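2018-04-12

上午把 Brurkgate 主题的导航栏重写了一遍。原来的下拉菜单在平板上要点两次才展开，客户提过，我一直拖着。现在触屏和鼠标分开处理，代码多了一截，不过总算一次就能点开。样式表也顺手拆了，颜色变量单独放一个文件，以后换配色只改那里。

Gredville 那边发邮件来，问能不能把首页轮播图去掉，换成一张固定大图。我回复说可以，但标题的位置要重新排，手机上字号也得调小。他们还想加一种字体，我试了一下，中文字体文件太大，首屏慢得明显，建议他们只在标题里用，正文还是走系统字体。等他们答复。
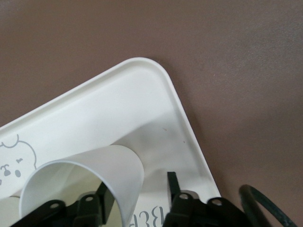
下午改 Mevgate 的后台模板。表格超过300行就卡，查下来是每一行都绑了一个事件，改成绑在外层以后滚动顺多了。分页暂时没动，默认还是每页19条，这个数是前任留下的，不知道为什么，改了怕影响别的页面，先记着。

打印样式还有问题，侧栏会跟着印出来，第二页的表头也没有了。试了四种写法，有一种在火狐里正常，在 Chrome 里又错位。明天接着弄。

晚上整理 Geraghty 的说明文档。十二月写的那版已经对不上了，安装步骤里的目录名全变了，截图也要重截。写了大约400字，只写完安装和更换标志两节，小工具区域那节还空着。

睡前把今天的改动提交了，分支没有合并。备份硬盘快满了，要买一块新的。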